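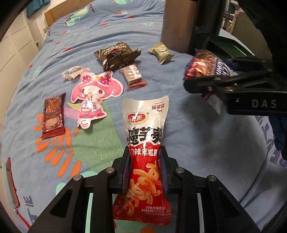

Snack packets on a blue patterned sheet.

Muvden: Frequently Asked Questions

Applies to client version 19 and later. Players on older clients should update before contacting support.

General

What is Muvden?
Muvden is a free to play, browser-based trading and exploration MMO. Players run a caravan between towns, take contracts, build depots and compete for control of trade routes. Combat exists but is optional outside the contested regions. The game is developed and run by Prurasmont.

What does free to play mean in this case?
All regions, professions and contract types are open to every account. The store sells cosmetic items, extra caravan slots and name changes. Store items do not change travel speed, cargo capacity or combat values.

Do I need to install anything?
No. The game runs in any current desktop browser with WebGL 2 support. A downloadable client is available for Windows and Linux. It uses the same servers and the same account, and loads region maps faster on slow connections. There is no macOS client; use the browser version.

Is there a mobile version?
Tablets can run the browser version in landscape mode. Phones are not supported. The login page will load on a phone, but the depot and market screens do not scale below the minimum width.

Accounts

How many accounts can I have?
One per person. Several people in the same household may each have an account. Direct trades between accounts on the same network are blocked until both accounts reach level 19.

I did not receive the activation message.
Check the spam folder first. Activation links expire after 24 hours. A new link can be requested from the login page, and each request cancels the previous link. If three requests in a row fail, use a different mail provider or open a ticket.

Can I change my character name?
Yes, with a name change token. The old name is held for 90 days and cannot be taken by another player in that time. Guild names are changed by the guild leader from the guild hall and do not need a token.

Can I move my character to another server?
Transfers between the two European servers, Flidmont and Rodrigues, are open at all times. Transfers to or from the North American server are closed. Before a transfer, empty all depots, cancel open market orders and leave your guild. Goods left in a depot are sold at the base price and the coin is credited after the move. Active contracts are lost with no refund of the deposit.

What happens to inactive accounts?
Characters are never deleted for inactivity. Depots in contested regions are released after 122 days without a login. Stored goods go to the character's home bank.

Gameplay

Which profession should I start with?
Hauler has the lowest starting costs and the largest number of early contracts. Broker earns more per hour from level 12 up but needs working capital. Surveyor and Guard depend on other players and are slow to level alone. A profession can be changed at any guild office for a fee. Progress in the old profession is kept.

How large is the map?
The map has 1,444 tiles in a square grid, 38 by 38. Of these, 253 are contested. Contested tiles are marked with a red border on the route planner. A route that crosses one will ask for confirmation before departure.

Does my caravan keep moving when I log out?
Yes, on safe tiles. A caravan that reaches the edge of a contested tile while the player is offline stops and waits. Waiting caravans cannot be attacked. Perishable cargo continues to lose quality while waiting.

Why did my contract pay less than the listed amount?
The listed amount is before route tolls and the late penalty. Tolls are set by the guild that controls the route and can change after departure, but the rate applied is the one in force when the caravan left. Open the contract record and select Breakdown to see each deduction.

How is market price calculated?
Each town has its own price per good, updated once per hour from local stock and recent sales. Player orders do not change the base price until they are filled. There is no global market.

What do the route seasons reset?
Route control, tolls and the guild ranking. Levels, coin, caravans and depots on safe tiles are not affected. The next season starts in May.

Technical

The map is black or shows only the grid.
Hardware acceleration is off in most cases. Turn it on in the browser settings and restart the browser. If the map is still black, update the graphics driver and clear the site data for the game. Clearing site data removes saved route plans that have not been synced.

I am disconnected with error 7.
Error 7 means the session was opened elsewhere. Close other tabs and any running client, wait one minute and log in again. If the error repeats with no other session open, change your password.

When is maintenance?
Daily at 04:00 server time, normally for 10 minutes. Travel timers are paused during maintenance. Perishable cargo timers are paused as well.

Support

How do I report a player?
Right-click the name in chat and select Report. The last 50 chat lines are attached automatically. Results of reports are not shared with the person who filed them.

Who handles tickets?
Billing and refunds: Pushpa Shakya. Account recovery: Narayanan Lobo. Bug reports and game rules: Awuor Nyanda. Tickets are assigned by category, so choose the category with care. A ticket filed under the wrong one goes to the end of the queue when it is moved.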